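Okay, a long one about marmalade, because three of you asked and I can't fit my feelings about marmalade into one post. Get a cup of something. 1/

I learned it from my neighbor Idrisa Massawe, back when I lived over the hardware store in Cutorton and had a stove with one good burner. He made a batch every winter and left jars on the stairs for everybody. I thought I didn't like marmalade. I had only ever had the kind that comes in those tiny hotel tubs, so I really had no idea! 2/

His rule was that you start the night before. You slice the peel, you put the seeds and the white stringy bits in a square of cloth, and the whole lot sits in water until morning. I skipped this once when I was in a hurry and got a pot of sweet orange soup with leather in it. We poured it over pancakes and were polite. 3/

The seeds matter, by the way. That's where a lot of your set comes from. Squeeze that cloth bag hard the next day (let it cool first, please, I have the scar) and you'll get this cloudy, slippery stuff coming through. Scrape every bit of it into the pot. It looks awful and you want all of it. 4/

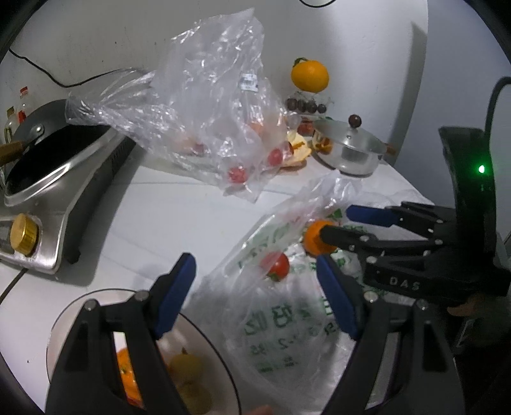
People always ask me which fruit, and they expect me to say Seville or nothing. I love Sevilles, but the season is short and the store here in Hullar gets one crate if we're lucky, and then a certain lady from my choir gets there before me. So most years I mix. A small orange mandarin like the one held there between the jaws is a lovely thing to put in with lemons, because the peel on a mandarin is thin and cooks down soft, and the lemons bring the sharpness you'd otherwise miss. All mandarin and no lemon is too sweet for me, though my sister would eat it with a spoon. 5/

Peel thickness is where families fall out. Idrisa cut his thick, almost like french fries, and said you should have to chew your breakfast. I go thin, as thin as I have patience for, and my patience runs out near the end, so the last of the bowl is always chunkier. I've decided that's character. 6/

Cook the peel until it squashes between your fingers BEFORE the sugar goes in. I can't say this loudly enough. Once the sugar is in, the peel won't get any softer, however long you stand there stirring and hoping. I test a piece, then I test a different piece, then I give it a bit longer anyway. 7/

Now sugar. I take 200 grams out of what my old card says, and it still sets fine for me, but it doesn't keep as long once it's open. With my crowd that has never been a problem. Warm the sugar in a low oven first if you remember. I remember maybe half the time. 8/

For the set, put 2 saucers in the freezer before you begin. Drop a little on one, wait a minute, push it with your finger. If it wrinkles, you're done, so get it off the heat. If it runs, boil a few more minutes and try the other saucer. I own a thermometer and it's very nice, and I still do the saucers – my hands like having something to do. 9/

Then let it rest off the heat for a quarter of an hour before you fill the jars. If you pour it straight away all the peel floats to the top and you get a jar that's half peel and half jelly. Still delicious! Just a little odd to look at. 10/

My last batch made 14 jars, which sounds like plenty until you start writing names on lids. Two went to the Chengs next door, who lent me the big pot, and one is in the mail to Idrisa, who will tell me the peel is too thin. 11/

Somebody asked about ginger. Yes, a little, grated, in with the peel. And whoever asked about microwaving it, I'm going to need some time before I answer you. 12/12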